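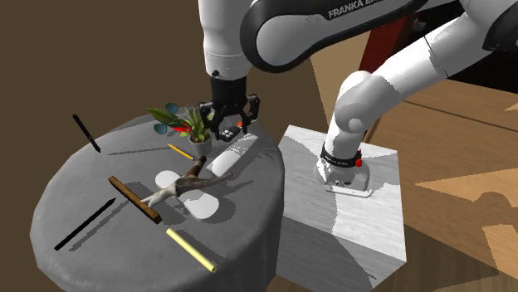

Sim view of the bench, arm on its pedestal next to the round table

Murín
Posted 15 Mar 2022

Before I bolt anything down in the shared shop I'm building the whole cell in simulation. The table is set up with odd shapes on purpose: antler, a pencil, a black stick, the potted plant. The pedestal is a plain box for now and the real one will be plywood. Shop rules give me until June to have it working.

Problem is grasp planning. Out of 514 tries on the mixed table, 242 ended with the object held. Thin stuff is the worst.

Okis
Is the cloth a collision mesh or just a texture on a disc? If it's a mesh with folds, your fingers may be stopping early on the pencil.

Murín
Flat disc with a texture. The hanging part is visual only.

Drinby
I'd drop the clutter. Get one block working, then add things one at a time. You can't tune anything with that many shapes on the table.

Okis
Disagree. I did it that way and had to redo all of it once there were neighbors to bump into. Keep the clutter, lower the approach speed.

Murín
Wrist camera view from the same setup:
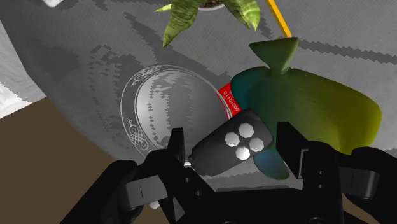
Gripper closed on the gray controller, green toy right behind it

Rounded things like this one do better than the pencil, but the planner keeps picking diagonal grasps.

Hulletti
What friction are you using on the pads? The defaults in my install were way too low for smooth plastic.

Murín
Default. Never touched it.

Hulletti
Change that first, then run 30 tries per object and post the numbers by object. One total doesn't say much.

Drinby
Still think one block is the way to start – but yes, fix the friction either way.

Murín
Will do both runs this weekend, cluttered and single.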